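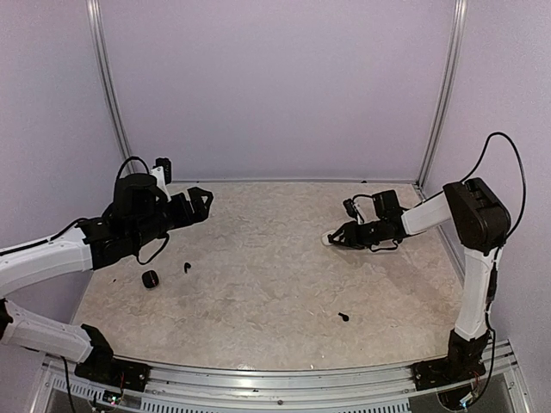

Hernlow Residents' Forum: Local Government and Elections Group

Re: [hernlow-list] Ward boundaries, what was decided?
16/06/2026

Replying to the list as well, as I have had the same question from several people off it.

> I could not get to the council meeting and the summary on the
> website makes very little sense to me. Is Hernlow still going in
> with Lendum or not? And did our petition get read out?

The short answer is that nothing has been decided yet. The full council was asked to approve a draft scheme that takes Unumstead from 9 wards down to 8. It voted to send the draft out for a second round of comments before any final vote. The draft itself was not changed in the room, so the version you may have seen in April is still the version on the table.

Under that draft, Hernlow ward would disappear. Most of it would join the town centre ward, and the streets east of the mill stream would go to Lendum. The council's own paper gives the number of electors in those eastern streets as 368. They would vote at Lendum Primary School, which is a long walk by the main road and has no direct bus.

> I heard the petition was thrown out because of the addresses.

No, it was accepted. It had 1,327 valid signatures once the council had checked it. A few sheets were set aside where the postcode column had been left blank, and that may be where the story came from. The lead petitioner was given five minutes to speak and used most of it on the polling station question. The heading of the petition was read out, but the full wording was not. It is attached to the minutes. 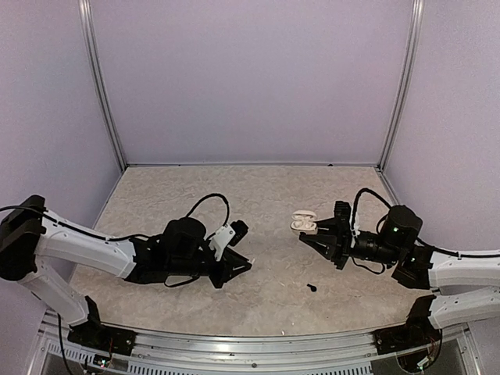 Post written by Marian Tolcher, list moderator and meetings correspondent

On the debate itself, it was longer and worse tempered than it needed to be. The leader of the council said that the wards have drifted too far apart in size and that the numbers have to be evened up before the next elections. The opposition group did not dispute that. Their point was that you can even up the numbers by moving the line on the Wako estate, where the new houses are, and leave Hernlow more or less as it is. They had a map with them, but it had not been circulated beforehand and the chair would not allow it to be handed out. There was some shouting from the public seats at that stage and a short adjournment.

After the break one of the two Hernlow councillors moved the delay, and it was carried on a show of hands. I did not get a reliable count and would sooner wait for the minutes than guess.

> Is there any point in writing in again if we already signed?

Yes, I think so. A petition counts as one submission, however many names are on it. A letter or an online comment from a household is logged separately. You do not need to say anything clever. Say where you live, where you vote now, which schools and shops you use, and what the change would mean for you. If you agree with the draft, say that too — the list has people on both sides and I am not going to tell anyone what to write.

The second round is expected to last six weeks. The start date has not been published. I will post the link when it is up. Paper forms should be at the library desk, though last time they ran out in the first week and had to be asked for.

> One more thing, does this affect who my councillor is now?

No. Both sitting councillors stay until the next ordinary elections, whatever is agreed. Your polling card and polling station also stay as they are until then, including if there is a by-election.

If anyone took a note of what was said about the Wako figures, please send it to me off list. I had two different totals in my notebook and one of them must be wrong.

Marian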